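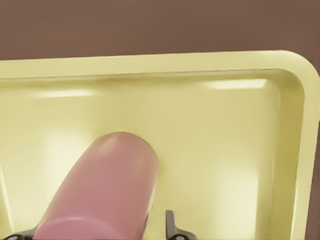 June | by Hüsnü Bilgin

Tips for recording tray pickups in the simulator

Start with one object in the tray. Add a second only after you have 12 clean runs.

Turn the object a little between runs, and move it toward a different wall each time. Rounded corners are the hard spots, so give them extra runs.

Open the fingers wide before you come down. Lower straight, stop, then close. A short stop makes the run easier to trim later.

Keep slow runs. Toss any where you let go of the controls halfway.

Save every 2 trays. I lost almost 249 runs in Sketik by waiting until the end of the night.

Related
Naming your run folders
Gravex controller: fixing a sticky trigger
Wiping down a workbench mat

Contact | © Brilora Workshop Notes | Back to top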